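Grostach Bench Cell
Sold by Rinville. Ships with arm, gripper, controller and setup day.

I'm Lærke Holst, and I look after bench automation at Rinville. Before that I spent years on the packing side at Mikkelsen, putting small parts into small lids for a living, so I write these pages myself and try to say the stuff I wanted to hear back then.

The Grostach is a single arm with a two-finger gripper that sits on an ordinary table. You tape down a mat, show it the job, and let it get on with the picking and placing.

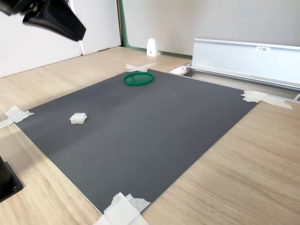
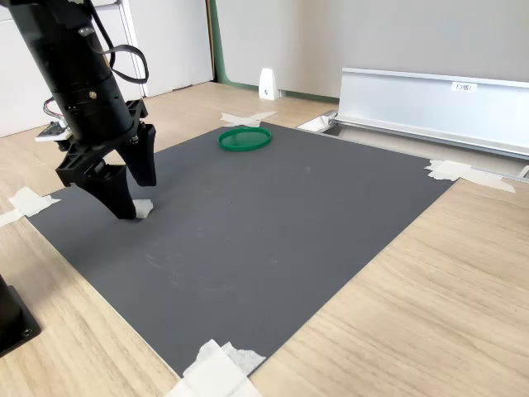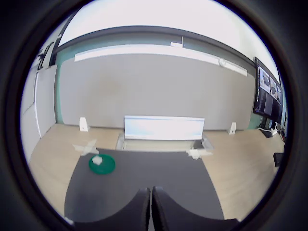

Small white pieces, a green lid, a gray mat.

Small-part sorting is still what most people buy it for, and it's the job I'd start with too. It's dull, it's hard on the wrists, and it eats the part of the day when you're freshest. At Grarora they put their first cell in last October and gave it the sample prep bench. The two women who used to do that bench now split their time between inspection and customer returns, and one of them runs the cell as well -- she'd never touched a robot before and she's better at teaching it than I am!

I do get asked if this means fewer people. My answer is to talk to your crew before you order, and I mean weeks before. Let them pick the first task (they always know which one it should be). Let them decide where the stop button goes. The shops that dropped a cell on the floor one morning with no warning had a rough few months, and I don't blame the staff one bit.

A few things that do change, good and not so good:

The pace is steadier. Whoever is next down the line can get a coffee without coming back to a pile.

Somebody has to own it. Count on 18 minutes at the start of a shift for checks and a test run, and put that on the schedule as real work, with a name next to it.

It's quieter than people expect, but it does pull folks away from sitting together. Grarora moved two desks closer to the cell for that reason and I thought it was a lovely idea.

It will drop things. Thin, soft or crumply pieces are the hardest, so send me a bag of yours and I'll try them before you spend a cent.

The details

Reach: 700 mm from the base
Largest part to grip: 400 g
Table space needed for the base: 390 mm square, clear on all sides
Work surface: any flat matte mat, darker than your parts if you can manage it
Training: one full day at your place, up to four people

Masking tape on the mat corners is fine, by the way. I've seen people order fancy clamps and then go back to tape within a week. Swap it out when it starts to lift.

Lead time depends on the gripper fingers you choose, so tell me what you're picking up when you write and I'll send a quote with a date on it.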